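Brastach, series two: progress report to the fund, July

From: Shona McPhee, producer

Quick one this time, we're mid-edit and I'm writing between viewings. Full budget sheet to follow by separate email.
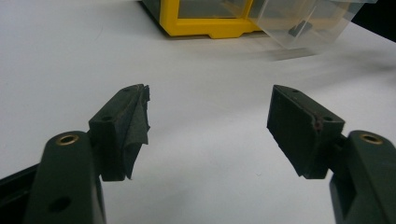
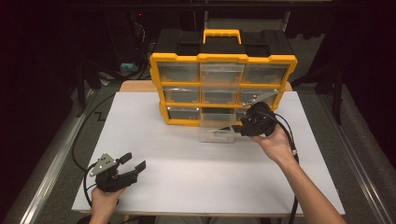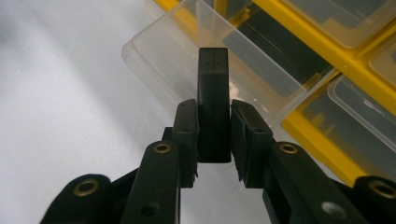 Middle picture: the nine-drawer parts case, yellow and black.

Where we are

Filming finished on all the island episodes. Two studio days still to do, both for the kitchen set, both booked. Episodes one to three locked. Four is with the sound people at Skavby, five is a rough cut and too long. Six not started, waiting on the studio scenes.

Scripts: all signed off. The broadcaster asked for changes to the ending of five (wanted the sister to stay). We met them halfway, she stays till the ferry scene. Writers are happy enough.

Cast

No changes to the main cast. The actor playing the schoolmaster had to leave a week early for a stage job, so his last scene was moved up and shot in the rain. Looks better for it. Extras came from the village again, 150 signed up for the wedding episode and we used nearly all of them. Lunch ran late that day, sorry to everyone.

Music

Rahimi has delivered the title tune and most of the cues. Still owed: the funeral music and a shorter version of the titles for the repeats. Fakham are doing the mix. Their first pass was too loud under the dialogue, second pass is fine.

Audience work

Open screening of episode one in the school hall went ahead at 7pm as planned. Comment cards are being typed up now. Main complaint was the subtitles, which went by too fast for older viewers. We've slowed them down on one and two, three to be done. The newsletter list stands at 1176, up from 971 at the last report.

Money

On budget overall. Over on boats, under on costume. We would like to move the costume underspend across to travel, please can you confirm this is alright before the studio days as the crew need there ferries booked.

Problems

Subtitle house is slow. One hard drive failed, nothing lost, backups were fine. Still no transmission slot from the broadcaster, only "autumn", and we can't print posters untill we have it.

Next

Studio days, lock four and five, start six. Trailer after that. Will send you a link to episode four once the sound is back.

Shona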